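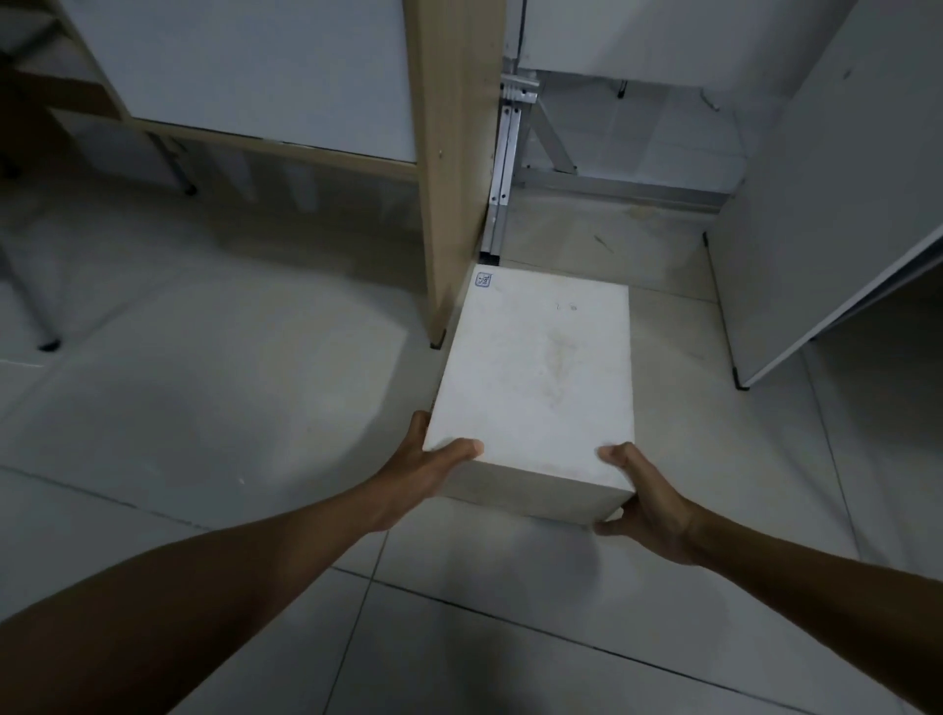
1/ Floor work

Ok so people keep asking what it's like at the Sikder building since the automation went in. Been putting this off. Doing it on my break so forgive typos, thread incoming

2/
For anyone new here. I work returns and small parts at Sikder, the Nandville site. Boxes come in, get checked, get a number, go to a shelf or a bench. Did it by hand for years. Now there's a system that does a big chunk of it, Lokora, and we do the rest.

3/
"The rest" is the part no one put in the slides. Picking a box up off the tile. Setting it down square. Turning it so the label faces the right way. Two hands, both sides, bend your knees. Every shift.

4/
Plain white boxes are the worst for this btw. No tape line, no handle, no arrow. Matte so they don't slide in your palms at least. But you put one down and look away and which end was the front?? You find the little blue label and go from there.

5/
Lokora wants that label where its reader can get it. Fine. Only the labels go on by hand upstream and they go on wherever. Corner, other corner, one time on the bottom (thank you whoever). So a person turns the box. That's a job now. Turning.

6/
Before: I'd read the box, know what it was, walk it over. Sloppy maybe but I knew what was in the building. Akua Nartey could tell you where any part was without touching a screen. Any part. She'd just point.

7/
Now the screen points. Akua still knows but there's no box on the form for Akua knowing.

8/
Not a rant. I'll get to the good stuff. There is good stuff

9/
Good stuff no 1: the overnight backlog. Used to walk in at 6 am to a wall of it. Some mornings you couldn't see the back desks. Lokora sorts through the night and now I walk in and it's a list. A short one. My mood at 6:15 is a different mood and my kids have noticed.

10/
Good stuff no 2: the long carry is gone. Receiving to the far benches, 40 steps each way, I know bc Ebenezer Laryea had a step thing on his wrist and read it out loud for a week straight until we begged him to stop. Carts do it now. My shoulder is better. Just is.

11/
Good stuff no 3, small one. Nobody yells across the room for a count anymore. It's on the wall. July was the first month I didn't lose my voice lol

12/
Now the other side

13/
Pace. When I set the pace I had fast hours and slow hours and it came out even by 2 pm. Lokora has one speed. It's not even a fast speed! It just doesn't have a slow one. You feel it in your hands by lunch and you feel it worse bc you can't point at what's hard about it.

14/
Floor level stuff esp. The carts drop low. So we lift from low. We traded a long walk for a short bend and did the bend a lot more times. I said this at the first sit down and Joana Magalhães wrote it on the whiteboard in big letters, which, ok, appreciated. It stayed on the whiteboard.

15/
Joana's the project lead from Sketano, they did the install. She's decent. She came and worked a full shift with us in the second week and went home with her back wrecked like the rest of us. After that the carts got blocks under the deck. 3 carts anyway. The others are "scheduled"

16/
So if you have any say in one of these projects at your place: make the person who drew it lift the boxes. One full shift. Not a tour

17/
Somebody in the replies of my last post asked did people get let go. Straight answer, 25 of us on this floor before and 25 now. They said no layoffs and so far that's been true. But two people left on their own and the openings were for "cell attendant" at a different rate. Same number, different jobs. Read your postings closely.

18/
Cell attendant = you stand by the machine and fix what it can't do. Jammed cart. Label it can't read. Box set down crooked. It's calmer than my job in some ways. It's also lonely. Abdul-Rahman Amoah took one and he told me the hardest part is he doesn't talk til break.

19/
He's good at it tho. Really good. He can hear a cart going wrong from two aisles over. Says the wheel ticks. I've stood there and listened and I hear nothing, it's just a cart

20/
And that's a skill!! that's the same kind of thing Akua has. Took him months. Pay sheet has it as "no experience needed"

21/
Pencil marks. This is my favorite one. We used to write small numbers on the boxes by hand. Shelf, bench, whatever you needed so the next person didn't have to think. Lokora doesn't read handwriting and we were told to stop. "Extraneous marking"

22/
We did stop. For maybe a week. Then the network dropped on a busy morning and everyone stood there holding boxes with no idea where they went. Screen black. Label's just a code, means nothing to a person.

23/
Akua walked down the line with a pencil and just started writing. Shelf, bench. Shelf, bench. We moved stuff for two hours on her pencil. When it came back up the system flagged 2,181 items as "location unconfirmed" and every one I checked was where she said.

24/
Pencils are allowed now. There's a memo. It says "supplementary legible notation" and we have all been saying that to each other since. hand me the supplementary legible notation would you

25/
Training. They gave us a half day. Slides in the morning, then hands on with the carts, then a quiz on a tablet. Senyo Agbeko ran ours, he's from our floor not from Sketano, and that made the whole thing. He'd done the job. When someone asked a dumb question (me) he knew why I was asking it.

26/
My dumb question: what do I do if the screen says one thing and the box is obviously another thing. Box says brackets, it's rattling like glass. Slides said follow the screen. Senyo said stop, set it down, call it, and he'd take the heat. He has taken the heat. Twice that I know of

27/
That should be in writing. It isn't yet. We've asked. If Senyo moves to another shift I don't know who takes the heat

28/
Data stuff. Yes it tracks us. Every box has a time in and a time out and your badge in the middle. They said it's for the system, not for reviews. Then in my review there was a number on it. I asked where'd the number come from. Long pause

29/
To be fair to my supervisor she didn't know either, it came in on the template. It got taken off. But you have to ask. Ask where every number comes from, nicely, and then ask agian

30/
Stuff we asked for and got:
blocks under the carts (some)
pencils
mats at the standing spots
swap every two hours between lifting and the screens

31/
Stuff we asked for and didn't get yet:
labels on the same corner, upstream. SAME CORNER. please
the stop-and-call rule on paper
attendant rate brought up
a light that says the cart is about to move, not that it's moving

32/
The swap is the big one if you're only going to fight for one. Two hours low, two hours at the screen. Everyone learns both. Ebenezer fought it at first bc he hates the screens, and he's now the one chasing people off the floor when their time's up

33/
Also the swap means more than one person knows how the thing works. Before it was two people and if they were both out you just sort of prayed at it

34/
Am I glad it came in? Ask me at 6 am, yes. Ask me at 1, depends on the labels. I would not go back to the wall of backlog. I would like the bending looked at by somebody with knees

35/
Someone's gonna say "just wait, they'll automate the turning too." Yeah maybe. Sketano had a guy in to look at it. He watched us for a morning, wrote a lot down, asked Akua how she knew which way round to put a box before she'd seen the label. She said the heavy end. He asked which is the heavy end. She said pick it up.

36/
He picked it up. He wrote that down too

37/
Break's over. If your place is about to do one of these, my DMs are open, I'll send you the list of what we asked for and the order we asked in, the order matters. Might be slow to reply, I'm on low boxes til 4

38/
oh and wear real shoes. tile all day. forgot to say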